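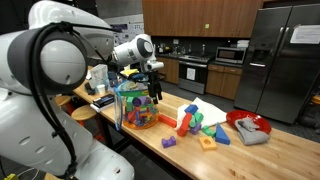

3.2 Objects and table layouts

All sessions used the same long table, with a butcher-block top in a light, honey-coloured wood. We kept to one table because an earlier round at Flornberg, in which each household used its own, left us unable to separate the effect of the objects from the effect of the space they were lying in. The grain was left uncovered in every layout.

The objects fall into two groups. The first is a set of coloured foam toy blocks with a clear plastic bin to hold them. The second is made up of ordinary table things, mainly plates and cloths. Neither group is hard to tidy when it is alone on a table. The interest lies in what people do when the two are mixed, and in particular in where they begin.

The Flurkden layout (Figure 2) is the mixed layout used most often. The bin is already well filled, with further blocks lying loose in front of it and to its right. Behind the loose blocks is a crumpled white cloth, and to the right of that a round red plate with a folded grey cloth hanging partly over its rim. The Trình layout uses the same objects with the bin moved to the far end of the table and the plate placed among the blocks.

The blocks were chosen for their shapes. Rectangular blocks can be laid flat and stacked, but an arch or a triangular prism takes up awkward space in a bin unless it is turned to suit its neighbours. In Figure 2 the purple arch lies near the front of the group, beside a yellow-orange square block with a round hole, and a blue triangular prism stands further back. One of the red rectangular blocks is set at a tilt with a blue block resting on it. We included this small pile on purpose. A person who lifts the lower block first has to deal with the upper one as well, and we wanted to know whether people would take the pile apart from the top or pick it up as one thing.

Colour was not meant to be a guide to tidying. The bin has a green label and an orange base, and it holds blocks of several colours, so nothing about it suggests that one colour should go in before another. Even so, some participants in the first round sorted by colour before putting anything away. We did not correct them, and their sessions are treated in the same way as the rest.

The cloths were harder to standardise than the blocks. A folded cloth can be put back in nearly the same form each time, but a crumpled one cannot. We settled on a simple rule: the white cloth was gathered in both hands, dropped behind the blocks from a low height and then left alone. Its outline therefore differs between sessions. The grey cloth was folded before being draped over the front of the plate.

3.3 Procedure

We recruited 20 adults through the Flornness housing office. Each was shown the table and asked to "make it tidy, as you would at home". The instruction did not name the bin, the plate or the cloths, and it did not say whether the table had to be empty at the end. Participants who asked were told to decide for themselves. A shelf and a laundry bag were within reach, and both could be used or ignored.

Sessions ended when the participant said that the table was tidy, or after 10 minutes. The order of layouts was varied between participants. Between sessions Sơn Âu reset the table from a printed plan, starting with the bin and ending with the cloths. Positions were checked against the plan by eye, as small shifts of a block did not seem to matter to anyone taking part.

We noted the first object touched, the order in which later objects were moved, and the place where each was finally left. An object that was picked up and put down again in nearly the same spot was recorded as handled but not moved. Blocks carried together in one hand were given the same place in the order. Folding a cloth without moving it was recorded separately, as people differed on whether this was part of tidying or something to be done later.

After leaving out sessions in which an object fell to the floor and was not picked up, 97 sessions remained. In 9 of these the participant emptied the bin before refilling it. We keep these sessions in the main analysis but mark them in the tables, as the order of movements after emptying cannot be compared directly with the others.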